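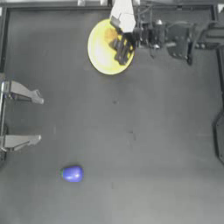

Kitchen corner and toy kitchen, monthly check, Skurkden playroom
By Danica Kolev, March

I do this check before the children arrive, when the rooms are quiet. The list is the same as last month, but I added comments where the answer yes or no is too short. For wiping and marks, think of a yellow plate with a brownish orange smudge near one side: such a plate goes to the washing box and is not counted as OK. Small toy food, like a blue eggplant, is checked by hand for cracks and sharp seams.

1. Plates and cups, no cracks or chips: OK.

2. Plates and cups, clean on both sides: NOT OK. Four pieces sent to wash. Please look also at the bottom side, the dirt stays in the ring.

3. Toy food, no loose parts: OK. One bread was split along the seam and I removed it. Umesh Kushwaha will decide if we glue or throw away. I prefer to throw away.

4. Small parts tube test: OK. All pieces in the under-three box stay out of the tube.

5. Shelf fixed to wall: OK, but the left screw turns a little with fingers. To be tightened before the next check.

6. Shelf height under 100 cm: OK.

7. Corner guards on the low table: NOT OK. One is missing at the window side. The new ones from Canpolat are thicker and I hope they hold better.

8. Floor mat lies flat: OK after I turned it. The old edge curls and a child can fall over it.

9. Cleaning liquid locked away: OK. The key was in the door in the morning, and this should not happen. Şengül Taşdemir is informed.

10. Hot water at the small sink: OK, measured after some 4 minutes of running.

Open points are 2, 5 and 7. The next check is done by Jaime Meireles, who has the spare key.

Contact: Skurkden office, room 408 | © Skurkden | Back to top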